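Notes for my talk, open day at the Jeltov hall, December

Slide 1. Greeting

Good afternoon, and thank you for coming in from the heat. I will speak slowly. If a word of mine is not clear, please put up your hand and I will say it another way. (Wait for the people at the back to sit.)

I work in the Wurnberg group. We teach machines to pick up ordinary things. Today I want to tell you how the teaching is done, and after the talk you can try one part of it with your own hands.

Slide 2. Why homes are difficult

In a factory the same part arrives in the same place each time. A robot there can repeat one movement all day. At home it is different. Things are soft, they lie on top of each other, and tomorrow they will lie in another way.

(Ask: who has a drawer in the kitchen that does not close? Let them laugh. Then go on.)

Slide 3. The names on the wall

Sleiman is our project for dry household things, such as cloth, toys and packets. Wetside is for sinks and dishes. The Wetside people have their table beside the door, and they start their demonstration at 3 pm. Please do not stand on the blue mat, it becomes slippery.

Slide 4. How a person teaches

We do not write a rule for each object. A person holds a gripper in the hand and does the job with it, and a camera on the gripper records what happens. Later the computer learns from many such recordings.

For one simple task we ask for 100 recordings at the beginning. For a harder task we plan 700, and for the hardest one on our list the plan is 900. (Do not read the whole table. Only say these numbers.)

Slide 5. A box of mixed things
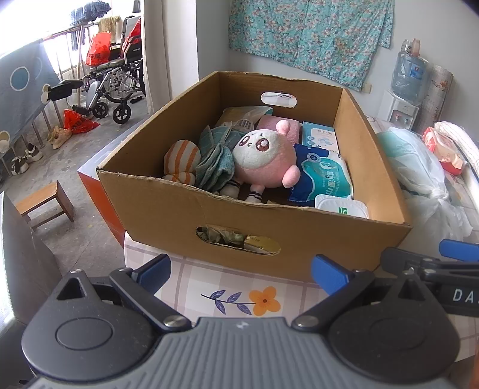 A soft toy is a friendly object for a beginner. The fingers can close on an ear or an arm, and the toy gives way a little. Folded cloth asks for more patience. You must decide where to take hold, and if you take two layers when you wanted one, you begin again. Shiny packets are hard for the camera because the light moves on them.

The walls of a cardboard box are also part of the lesson. A new person often comes down too straight and touches the edge. I tell them to look first, then lean the hand, then go in.

(Drink water. Check the clock, I should be at 20 minutes.)

Slide 6. Your turn

There are two grippers on the long table. The handle is heavier than it looks, so please use the strap. Children are welcome if an adult stands with them. We have 81 stickers for those who try, and when they are finished we have only biscuits.

Questions I may get: the price (say that I do not know it), and whether it can fold a fitted sheet (not yet).

Last slide stays on the screen while they walk to the tables.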